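Home Diary Older Newer Contact

2023-09-23

Set up the table before breakfast and didn't get to the dishes until four.

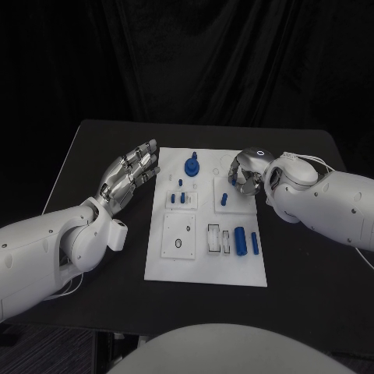
I had told myself I would finish the peg layout by the end of the month and there is a week left. Slept badly, up at six, coffee, toast, then straight to it. Parveen Fakir called at nine to ask if I had mailed the forms and I hadn't. They are still on the shelf by the door. I'll take them Monday.

The board is the same white one I have had since February. It stays upright on the black table, long side going away from me, and the small plates get moved around on it until the order feels right. I went back and forth all morning on whether the blue disc should be at the far end or closer in. Far end won. It's wide at the bottom and it gets in the way of my sleeve if it's near me. The short knob on top is easy enough to get hold of from any side, so the reach doesn't matter much.

The plate with the two pegs goes below it. I wanted them standing next to each other so that a person doing it for the first time can see what a peg looks like when it's in. Hatem Helmy says that's giving away the answer. Maybe. He has done it more times than anyone and I don't think he remembers what it was like to start.

One peg stands by itself above that plate. The square plate with the raised edge is off to the right, with its own peg left of the middle. I tried it closer to the two-peg plate and it felt crowded, so I left a gap of plain board between them. The big plate with the screw holes is down at the left. I thought about screwing it down and decided against it for now -- once it's fixed I'll want it two inches over, I know how that goes.

The thin circles drawn on the board up by the disc are hard to see against the white. I should go over them with a darker pen. Or leave them faint and see if people complain. Danylo Koval would complain. He complained about the plates being white on white when I first showed him and he was right, but I'd already cut them.

Lunch was soup from Thursday. Ate it standing up.

In the afternoon I went through the Kivi order again. The total was 701 and I had it down in the book as 710, so that explains why the page wouldn't add up last night. Fixed it in pencil. I also need more blue. I have enough for this layout and a few spares but if Zinhle Masilela wants a second board for Rirkdale, as she keeps hinting, there won't be enough to go around. She hasn't said when. I would rather know now than the week before.

The curtain needs cleaning. Black shows every bit of lint and I only see it when I'm sitting at the table. I looked up how to wash it and the label says not to. So, a lint roller, a whole evening of that. Not tonight. I do like it better than the wall, it keeps that end of the room quiet to look at and the folds don't bother me the way I thought they might. The carpet is another story. The gray stripes hide anything small that falls and I have spent a good part of this week on my knees with a flashlight. I vacuumed on Wednesday and then had to go through the bag for a clear holder. Found it, with two paper clips and a button off my blue coat.

Kyrylo Skoryk stopped by at three with his ladder, which he had promised to bring back in the spring. He stayed for coffee. He looked at the board and asked what it was for, and I told him putting pegs in holes, and he said his daughter had one like that when she was two. Then he sat down and spent twenty minutes with the spare pieces. I didn't say anything. He thinks the pegs should be different colors. I don't, because then people match the color and stop looking at the size, but I wrote it down.

After he left I did the dishes, took out the trash and called my sister. She is fine. The Ernasgate house still hasn't sold and she is tired of keeping it tidy for strangers. She may come up next weekend, in which case I have to clear the spare bed, which has every box lid I own on it.

To do: forms, darker pen, lint roller, ask Zinhle outright, bread.

It's almost ten and I've left the table as it is. I want to look at the layout again in the morning before I write out the steps.

Recent entries
Soup, and the page that won't add up
Looking for a clear holder
The forms again
Kivi order came
Cutting the plates
New curtain

Older Newer Top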